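Hi Julián,

You asked for something short on the play kitchen money before the Lawal people meet, so I'm writing this with my coffee and it may ramble a bit. The big news is that the Vustby room is open and nearly everything on the list has arrived! We bought 19 sets of play food and dishes out of the grant, and the spending so far comes to $1,344, which leaves us a little for replacements.

I'll start with the colander, which was my pick and which I'm still very pleased with. The holes are small and round and set in staggered rows, and there's a plain strip with none at all.
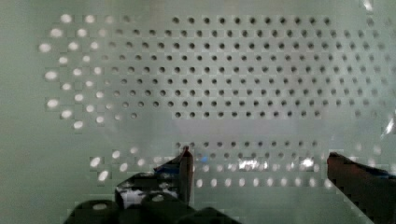 Perforated panel, close up

Vinzenz Thaler wanted the metal one from the Noltiletti catalog and we went back and forth over it for most of a morning. Plastic won. It's lighter for little hands, it washes in the same sink as everything else, and the green matches the cups (I do care about that, sorry). I've ordered 3 more for the other rooms, and those are the only thing still on back order. 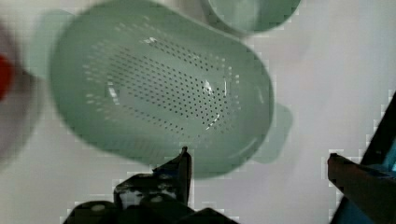

Vustby, June

The families' hour now runs from 9:30 in the morning, and 53 families have signed up for it. What I hear most from parents is that they like having ordinary kitchen things out, the kind the kids already know from home. Fruit is popular, and so is anything that can go in a bowl. We put the dishes and the food out together on one white table so the kids can mix them however they like. The toaster oven was the one big item I went back and forth on, and I'm glad we kept it in.

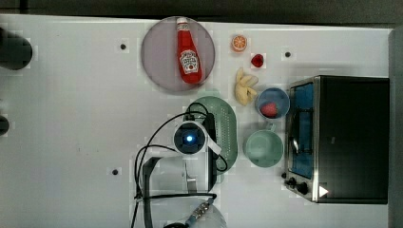 Plate, ketchup, fruit and the toaster oven on the white table

Still to do: labels for the storage bins, a second blue bowl, and a proper shelf for the Ivlow boxes, which are living under my desk for now. Vinzenz has promised me a price on the shelf. I'd also like to ask whether the leftover money can go toward more play vegetables, as we're very heavy on fruit. If that needs a form, send it over and I'll fill it in this month.

Receipts are in the blue folder. Call me if any of the totals look off!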